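Vindmont folding table, five months in

Posted 31 December 2020

I bought the Vindmont table back when we were setting up the workroom, and I've been meaning to write this up ever since. Short version: I like it a lot, with a couple of gripes.

I was choosing between this one and the Ferau, which is a little wider and comes in plain birch. The Ferau has 814 reviews and most of them mention wobble, so I went with the pattern instead (triangles! in gray and a soft yellow, on white). I figured I'd be sick of it by now and I'm not. It hides pencil marks and crumbs way better than the solid white desk I had before.

Putting it together took me one evening and most of a podcast. The instructions are all drawings, and drawing 5 is just wrong, the brace goes in the other way around. If your legs splay out, that's why. Flip it and carry on.

The surface wipes down fine with a damp cloth. Coffee comes off, tape residue comes off, and permanent marker comes off if you get to it with rubbing alcohol the same day. I did scratch it once dragging a toolbox across, and you can find the spot with a fingernail if you go looking.

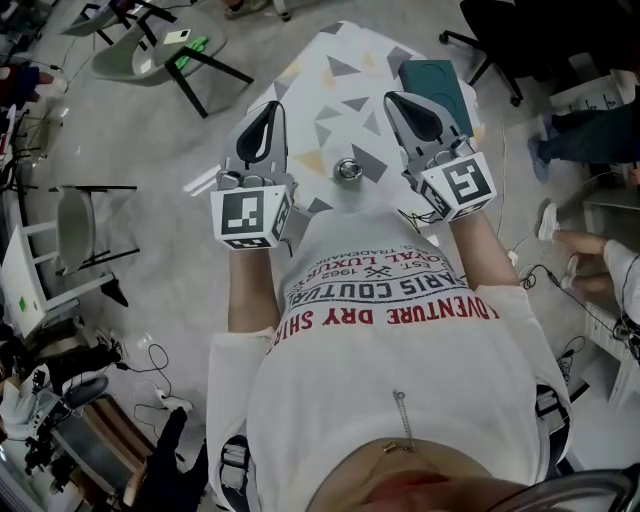 My one real complaint is the pattern when you're working with small stuff. Shiny bits are okay, but I've lost pale screws on those yellow triangles more times than I'd like, so now I keep a Mushi tray on one corner and everything tiny goes in there. Also, there's no cable slot, so cords just go over the side and onto the floor. Villwood makes a clip-on one that fits the edge, and I may cave and get it.

I paid 97 dollars, shipping included. At that price I'd buy it again, probably in the same pattern!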